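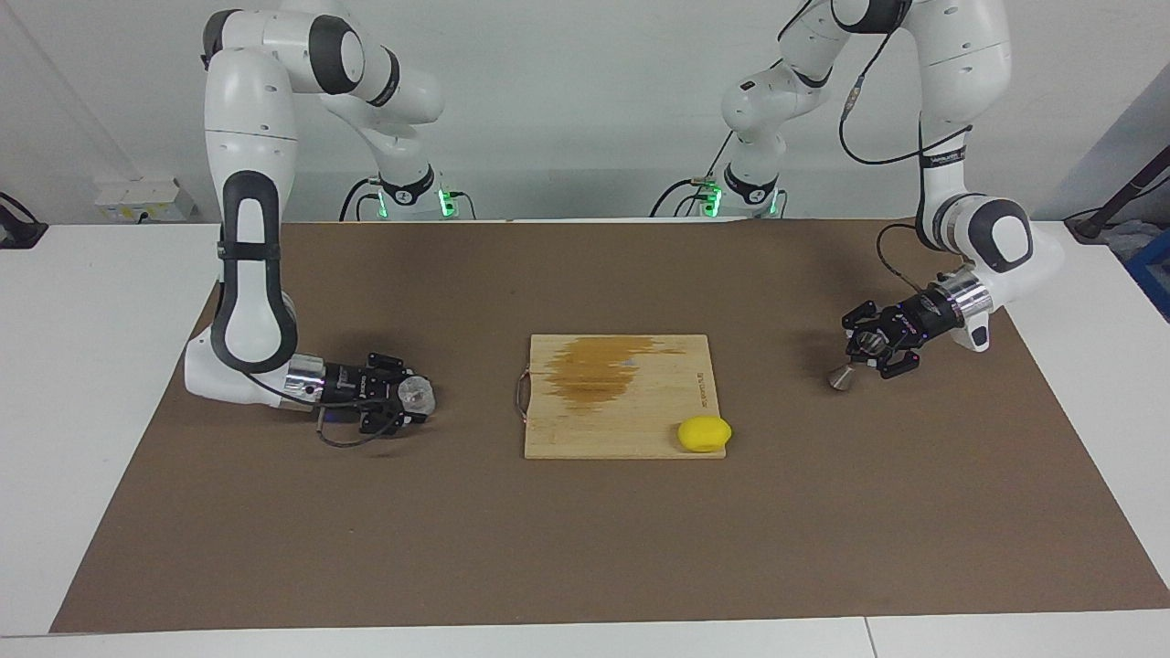
Movie night at home: tips I tried so you can be suspicious of them too

Every time a big animated superhero picture gets a home release, the same advice comes back. Dim the lights, buy the special popcorn salt, hang a bedsheet on the wall. I have been putting on a film for friends and their kids once a month for a good while, and I don't believe most of it. These are my notes, with the complaints left in.

The bedsheet screen

Overrated. A sheet wrinkles, it moves when the heat kicks on, and half the picture goes through it onto the wall behind. If your wall is pale and flat, use the wall. Hamish Pearce swears by his ironed king-size sheet and I have seen a movie on it. The villain had a crease through his face for the whole third act.

A 60-inch TV beats a cheap projector in any room with a street light outside. I know it isn't as romantic.

Picture settings

Turn off motion smoothing. This is one tip that everybody repeats and everybody is right about. It matters even more for cartoons that are drawn to look a little choppy on purpose, where the smoothing smears out the thing the artists worked on. Look in the menu under picture, then under something with "motion" or "clear" in the name. Some sets turn it back on when you change inputs, so check again before you press play.

"Theater mode" is worth trying but it's too dark for an early show. Start at 7:30 in October and you're fine. Start at 5 in June and nobody over forty can make out the rooftop fights.

Sound

You don't need a soundbar. You might need to move the TV out of the corner, which costs nothing. I was talked into a rubber speaker mat that was supposed to "open up the dialogue" and could hear no difference, and neither could Zorica Papadopoulos, who has much better ears. Put the captions on. The voice cast may be the reason you rented the thing, but half of them whisper.

Popcorn

Oil, kernels, a pot with a lid, medium heat. Put 3 kernels in first, and when they pop add the rest. The flavored powders all taste like the same powder. Real butter makes it soggy if it sits, so melt it late or skip it.

I also doubt the advice to keep the bowl covered until the trailers are over. Steam is what ruins it.

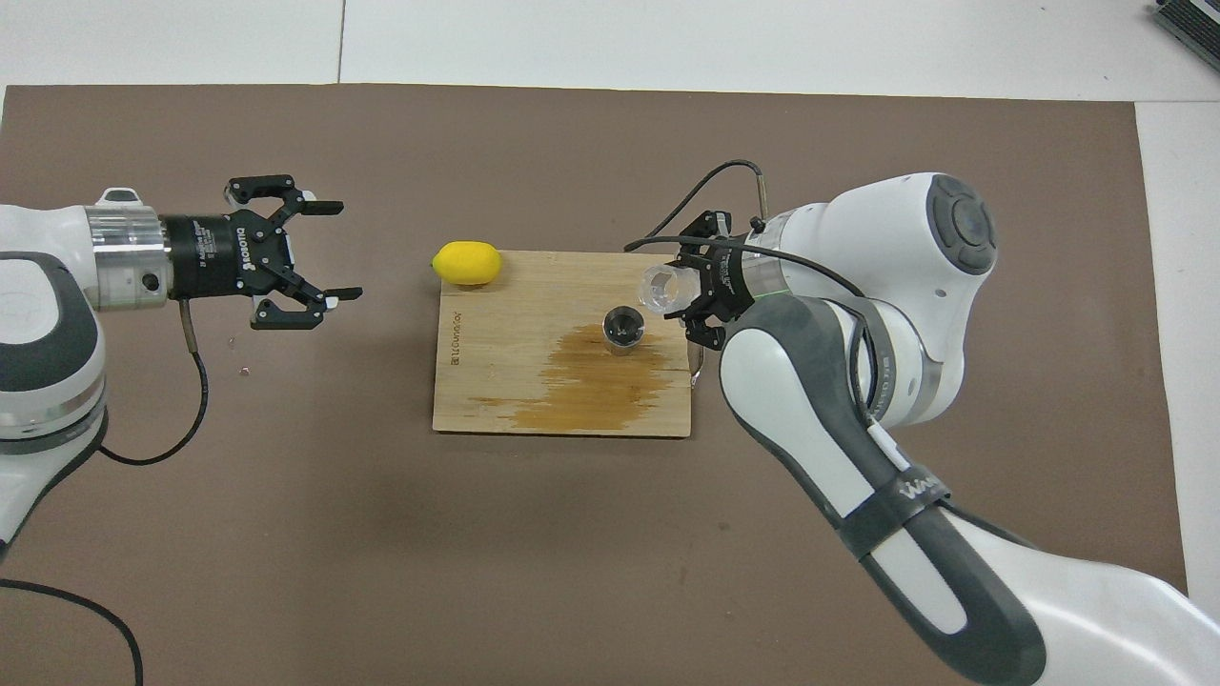

Mask making before the show is the one extra I still bother with, mostly because it keeps the under-tens busy while the late families park. Skip the printed kits. Card, elastic, a hole punch and a few fat markers will do, and the kids would sooner invent a hero than color in somebody else's. Cover the table first. Plain brown paper works better than the plastic party cloths, and one big sheet over most of a white tabletop is plenty, even if it leaves a strip of white showing down the right side. Seat the careful kid on that side. Marker does come off a white top with rubbing alcohol, whatever the label on the fancy remover says, but try a hidden spot first.

Don't let anybody glue within 35 minutes of the start. White glue and a dark couch is a bad pairing.

Running time

Check it, and then don't trust it. Long credits plus a bonus scene added 31 minutes to our bedtime once, counting the argument over whether there was a second bonus scene. There wasn't. Chutima Suksawat looks it up beforehand now and tells the parents at the door.

Intermission

Yes, even if the director would hate it. Pick a quiet spot past the halfway mark and stop there.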